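Why does a crumpled towel take up so much room? I wondered that when I was eight and my drawer wouldn't shut!

Cloth is made of lots of threads, and threads bend any way they like. Scrunch them up and you trap air in all the little gaps (so you're really storing air, which is silly). Fold them flat and the air gets squeezed out.

My trick is to start with two corners. Pinch one, then find its neighbor along the same edge, and let the rest hang down. Gravity pulls on the cloth for you.
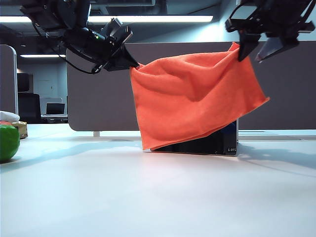 If one side hangs lower, try sliding your pinch along a bit. Then lay it down, smooth it with your palms and fold it in half. Now do it again!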